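Dusting and Wiping With a Bench Arm: What to Do Before You Trust the Preview

Posted 30/04/2018 by Neville Mellor, Bokallow workshop pages

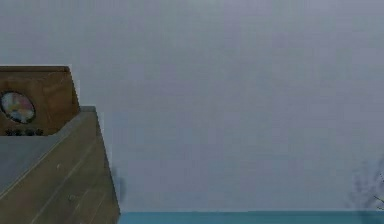
Computer preview of the dusting job: wooden piece on the left, bare gray wall, a bit of stem low on the right.

I get asked whether the small robot arms now sold for home workshops are any good for cleaning. My answer is that mine is good for cleaning the things I don't mind having knocked over. I have had a Prendero arm bolted to the back bench since last May and it has done one job well (stirring finish) and one job badly (dusting), and the dusting is what this page is about.

The arm runs on a planning program called Lirkard. You build a rough copy of your room in it, tell it where the arm may go, and watch the whole job on the computer before anything moves in the house. The brochure made a great deal of this. Rehearse it first, they say, and there will be no surprises. I rehearsed it seven times and had a surprise.

What went wrong

The job was to run a soft brush along the sloping front of the wooden piece, lift clear, and come back to the rest position. In the preview it went through without touching anything it shouldn't. On the bench, the arm came down the slope nicely, lifted, and swung its elbow to the right, straight through the plant. The pot went over the edge. The arm stopped after the pot had gone, which I did not find very comforting, and then it would not let go of the brush until I had been through two menus.

I took it up with the people at Mofokeng, who sell and service these. They were polite. Their view was that the plant had been entered too small, and they were right about that. I had put in the pot and a few stems and left off most of the spread. But the program drew me a lovely soft shadow of branches on the wall and then took no account of how far branches go. If a program can draw the thing that well, people are going to believe it knows where the thing is. I did.

Before you run any dusting or wiping job

Walk the whole path with your hand first. Put your hand where the brush will be and your other elbow out where the arm's elbow will be. You look silly and you find the plant.

Measure anything that droops, leans or grows. Then add a hand's width. A houseplant in May takes up more room than the same plant in February and your room file won't have noticed.

Look at the preview from more than one side. A low view from one corner hides a lot. In mine you see the wall and the wood and only a short piece of the stem, so from there the right-hand side looks like open space. Turn the view, look straight down, and turn it again.

Clear the bench past the full reach. The reach on mine is 710 millimeters, and that is measured to the wrist. The brush and its clamp stick out beyond that. Read your own manual for where they start measuring.

Set the force limit low and then test it. Mine came set to stop at a push I would call a shove. Put an empty cardboard box in the way and run the job slowly. If the box travels before the arm stops, turn the limit down and try again. Don't test it with your fingers.

Keep the stop button on your side of the bench. I had mine tidily mounted behind the arm, where I would have had to reach past the moving parts to hit it. It is now screwed to the front edge by the vise.

Brushes and cloths

A long-haired brush is kinder to a sloping wooden surface than a cloth. Cloths catch on any raised edge, and a motor does not feel a snag the way your wrist does. It just pulls. If you must use a cloth, fold it, tuck every corner under, and hold it with something that will slip before the work does. A clothespin is fine.

Keep the load light. I keep brush and clamp together under 200 grams. Heavier heads swing on after a turn, and the preview doesn't show that either -- at least the version I have doesn't.

Never give it spray, polish or a wet sponge near the joints. Wipe by hand for anything damp.

After a bump

Turn it off at the wall, then look. Don't send it back to the rest position first, as I did, because the route home may go through whatever it just hit. Free the arm by hand if yours has a release lever. Check the bolts at the base. One of mine had worked a quarter turn loose, and every position after that was slightly off until I tightened it and ran the zeroing routine over again.

Write down what happened while you remember it. The program keeps a log of the last 2000 events, which sounds like plenty until you see that each small joint movement counts as one.

Is it worth the bother?

For dusting, I don't think so. Building the room in the computer took me an evening, and doing the wood with a brush in my own hand takes less time than boiling a kettle. Prendero tell me a sensor kit is coming that will see plants by itself. I'll look at it when it's in the shop, and I'll bring the cardboard box.

The plant has been repotted in a heavier pot and moved to the kitchen windowsill, well out of reach.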